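4. Installing the Trutora under-desk power unit

4.1 Before you start

The unit mounts to the underside of a fixed or height-adjustable tabletop. The tabletop must be at least 18 mm thick. Do not mount the unit to glass, stone or hollow-core panels.

Check that the carton contains the power unit, 2 mounting rails, 10 wood screws, the cable tray and the mains cord. The cord is packed in the tray and is easy to miss.

CAUTION: The mains cord must stay disconnected until step 9 of section 4.2 is complete.

Choose a position with 600 mm of clear width on the underside. On height-adjustable tables, keep the unit clear of the crossbar and the motor housing through the full travel. Lower the table completely and check again.
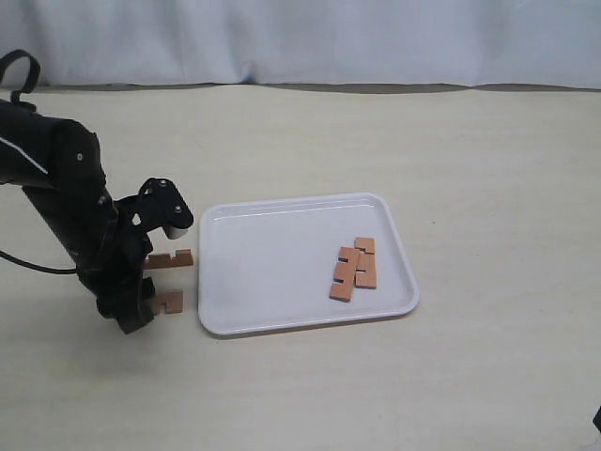
Fig. 4-1. Equipment at the tabletop.

4.2 Mounting the rails

1. Clear the tabletop. Equipment that is clamped or bolted in place can stay, but note where its fasteners come through.
2. Turn the table over, or work from below with a lamp.
3. Mark the center line of the unit on the underside with a pencil.
4. Hold the first rail against the mark with the open side facing the user edge. Mark the outer holes.
5. Drill pilot holes with a 2.5 mm bit. Put tape on the bit at 10 mm as a depth stop.
6. Fasten the rail with five screws. Tighten by hand.
7. Set the second rail parallel to the first, 97 mm away, measured between the inside faces. Drill and fasten as before.
8. Slide the power unit into the rails until both latches click.
9. Pull down on each end of the unit. If either end moves, remove the unit and check the rail spacing.

NOTE: Rails from the older Skurnow kit have the same hole pattern but a shallower channel. They will accept the unit and will not hold it. Do not reuse them.

CAUTION: Power drivers can strip the holes in particleboard. If a hole is stripped, move the rail sideways to fresh material. Do not fill the hole and reuse it.

4.3 Cable tray

Hook the tray over the rear rail and press up until it seats. Route the mains cord through the left end of the tray and device cables through the right. Leave enough slack for the table to reach its highest position - the cord must never be the thing that stops the travel.

Cables that hang below the tray should be tied back with the straps supplied. Do not bundle the mains cord in a tight coil.

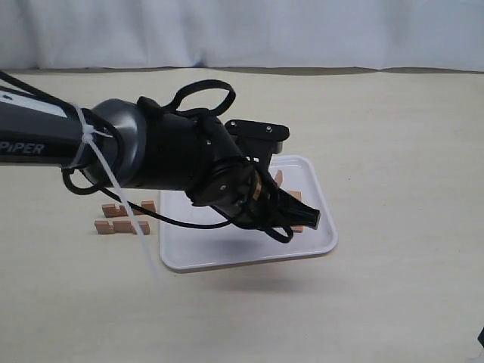
CONNECTING DEVICES

4.4 Load limits

Add up the rated input of every device before connecting it. The figure is on the device label or its power adapter. The total must not exceed the rating printed on the underside of the unit.

Do not plug a second power strip into the unit. Heaters, kettles and laser printers must go to a wall outlet.

4.5 First power-up

1. Set the unit switch to OFF.
2. Connect the mains cord to the unit, then to a grounded wall outlet.
3. Set the switch to ON. The indicator lights green.
4. Connect devices one at a time, largest load first.

If the indicator is amber, the ground connection is missing. Disconnect the cord and have the outlet checked by an electrician. If there is no light, press the reset button beside the switch once. See section 7 if the unit trips again.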